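Bring back the boring bench

I walk to work, 17 minutes if the lights behave, and there are exactly 2 places on the way where a person can sit down without buying something. One is a bus shelter with that tilted rail thing you lean your backside on. The other is a low wall outside a bank, and the bank has put studs on it. So, really, none.

When did we decide sitting was suspicious? Genuine question. My mother's town had benches everywhere. Ugly ones, green, paint coming off on your coat. Outside the post office, outside the shoe shop, one facing a hedge for no reason at all. People used them. Old men mostly, but also kids eating chips, women with shopping, anybody waiting for anybody.

Now every downtown gets the same makeover. New paving. Nice lamps. A planter with grasses in it. And then the seats go missing somewhere between the drawing and the opening day. I have watched this happen in Farkora and again in Lernetti, same thing both times – glossy boards in the library window showing watercolor people lounging about, then the fences come down and its stone from wall to wall.

The reasons are always the same. Skateboards. Litter. "Antisocial behavior", which seems to mean teenagers. And cost, of course. The Lernetti notice said a bench ran to 800 installed, as though that was the end of the argument. Fine, 800. The town spent more than that on the banner announcing the paving.

I'm not asking for design. Please no design. No swooping ribbon of steel that burns your legs in July and freezes them in January. A back, two arms, some slats. The arms matter, by the way, ask anyone with a bad knee how they get up off a slab. 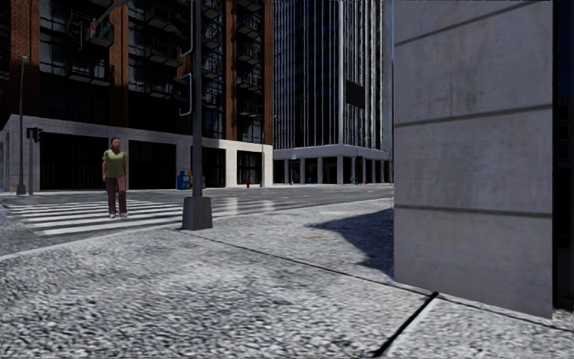 Plenty of paving, plenty of concrete. A computer-rendered street corner.

The part that gets me is who pays for it. Not me, I'm fine, I can stand. It's the person who can do half the walk to the pharmacy but not all of it. With a seat in the middle they go. Without one they stay home, or they get a lift, or somebody's daughter takes the afternoon off. You don't see any of that in a footfall survey. You can't survey someone who didn't come.

And cafes are not the answer, before anyone writes in. I like cafes. But a coffee every time you need to rest your hip is a tax on having a hip. Same goes for the mall, where the seats are nice enough and a guard comes past if you look too settled.

Ereo did it right, or nearly. They have wooden benches the length of the main street, some facing in, some facing out, a few under trees. Went there in October, cold, and they were half full at four in the afternoon. People with gloves on. A man doing a crossword. Nothing dreadful going on. Some litter, yes, and a bin right next to it, and somebody who empties the bin. Thats the whole system.

I know there are bigger problems. There are always bigger problems, and they have been the excuse for not fixing the small ones as long as I've been reading council minutes. A petition went round here last spring and got 299 names, one short of whatever number makes them discuss it out loud. I hadn't signed. I thought I had. I was in a hurry and meant to go back – very annoyed with myself over that.

They're starting it again this month, paper copies at the library desk and the hardware store on Ban Street. Takes a minute. Bring your own pen, the one at the library is on a very short string and you have to sign standing up.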